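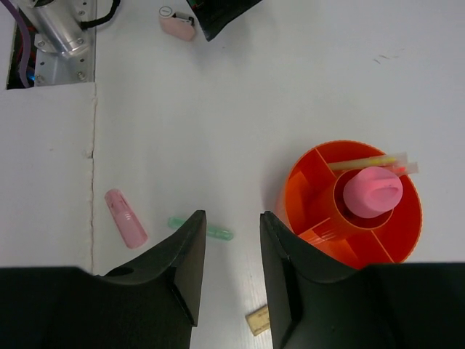

A gripper at work over the sorting table at the Wolley site.

Stationery packer Tonis has switched off one of the sorting arms at its Wolley site after a fault caused the gripper to close with too much force. The arm was stopped one morning in April and will stay off until its force sensor has been replaced.

According to the fault log, the arm had completed 947 picks when the sensor began giving false low readings. The controller answered by squeezing harder. It did so on 266 picks before an operator pressed the stop button.

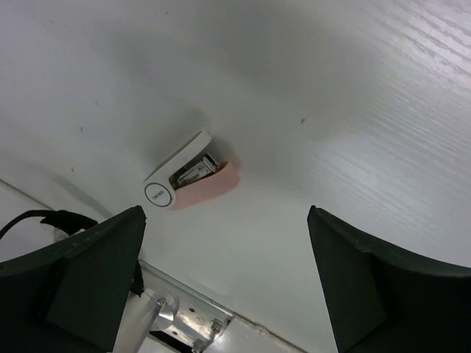

The force limit is set separately for each type of item, and the fault affected all of them. Solid goods came through best. A stapler with its metal mechanism exposed between the arm and the base can take a fair amount of pressure, and only 3 staplers had to be scrapped. Thin plastic did much worse, with 93 items cracked or split.

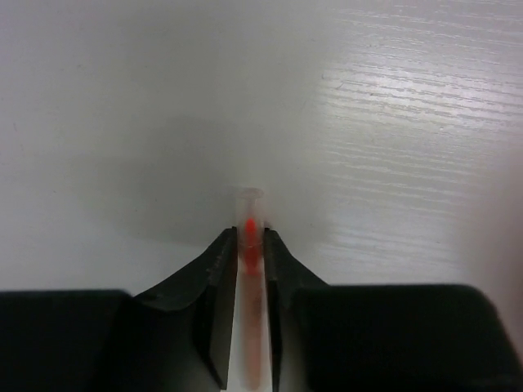
Shahram Mousavi said the reading should have set off an alarm long before it reached the operator's screen, and that the warning level had been left at the factory setting since the arm was installed. He wants it lowered on every arm in the building.

No one was hurt. Staff are kept away from the table by a light barrier, which was tested after the stop and found to be working.
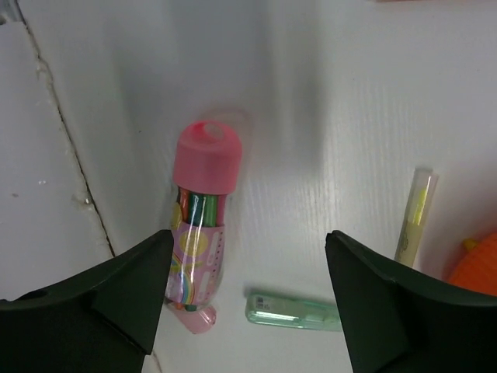

The replacement sensor will come from Jadisov, which also supplied the first one. Orders for Mazandarani, the customer most affected, are being packed by hand in the meantime and may go out a day late.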